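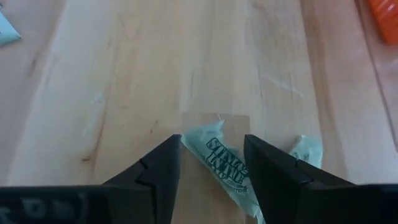
Page Yield of Refilled and Original Toner Cartridges in a Shared Office Printer
Project report by Kanini Urio
Submitted 23 March 2019

1. Introduction

The print room in our department runs one black and white laser printer, a Bekholm, used by students and staff. The department buys original cartridges from the printer maker. A local supplier, Arnirach, sells refilled cartridges for the same model at a lower price, and the office asked if they would be worth using. My project compared one original cartridge with one refilled cartridge under normal use.

I looked at three questions. How many pages does each cartridge print before the text fades? How many of those pages have visible faults? What does the user have to do to keep the cartridge working?

2. Method

The printer keeps a page counter that can be read from its menu. I wrote down the counter when each cartridge went in and again when it came out. A cartridge was treated as finished when a test page showed a pale band that did not go away after the cartridge was taken out and rocked gently from side to side.

All printing was done on Sangkhawat copy paper from the same delivery. Toner save mode was turned off. I did not control what people printed, so the pages were a mix of essays, forms, timetables and slides. Slides use much more toner than plain text, and this is the main weakness of the method.

After every 400 pages I printed the same test sheet. It has a block of small text, a gray scale and a solid black square. The sheets were kept in a folder with the counter reading written on the back.

3. Results

The original cartridge printed 3,157 pages. The refilled cartridge printed 382 fewer. Both stayed readable until close to the end, and the fade came on faster with the refill. With the original there was a fairly long stretch when the gray scale was getting lighter but the text was still fine.

The test sheets from the refilled cartridge had a faint gray background at the start. It cleared up by the second sheet. The solid black square was less even than on the original, with light specks near one corner. Small text looked the same on both and I could not tell the sheets apart without turning them over.

I also asked users to put faulty pages in a tray next to the printer. This did not work well. Some people put in pages that were only misprints or had the wrong margins, and others forgot about the tray. I have left these pages out of the results.

4. Handling

The refilled cartridge came with a pull tab that was stiff and left a little toner on my hands. The original had no such problem. Neither cartridge leaked inside the printer. The low toner warning came on for the original but never for the refill - the supplier told me the chip is not always reset.

5. Discussion

For ordinary text the refill is good enough. The missing warning matters more than the lower page count, as the office would need to keep a spare on the shelf and check the print by eye. I would not use the refill for posters or anything with large dark areas.

One cartridge of each type is a small sample. A second pair should be tested, with the Drorkitby refill added if the office can get one by June.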